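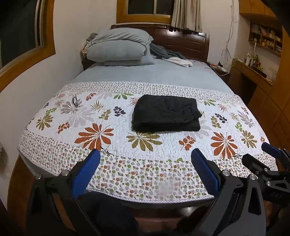

4. Release windows and the small-town cinema

When we began talking to distributors, we had rather expected them to tell us that streaming had settled the matter, and that the weeks between a film's first showing and its arrival at home were only a habit left over from older days. The answers we got were a good deal more varied, and we are grateful to everybody who gave up an afternoon to talk them through with us.

Of the 59 titles in our sample, 11 went straight to a streaming service. Most of these were comedies and family dramas with modest budgets, and their producers spoke fondly of the certainty of a single fee (Wikström makes a similar point in her earlier chapter on Lultov, and we have borrowed her term "quiet release" for them). Two others were announced for streaming and then moved to cinemas, in both cases after the main song had done well on the radio.

Figure 1. A bedroom, Toft.

The exhibitors in Toft and Jirnach saw things differently, as one might guess. Jarrah Brunton, who ran the bookings for both towns during the study, told us that a film already on offer at home could still fill a Saturday matinée, provided the posters had gone up early enough and the school holidays fell kindly. December was the best month for this by a long way. What worried him far more was late notice: a distributor such as Preltach might change its mind two weeks before opening, by which time the printed programme had gone out to every shop in town.

We return to the matter of notice in Section 5, where the contracts themselves are compared.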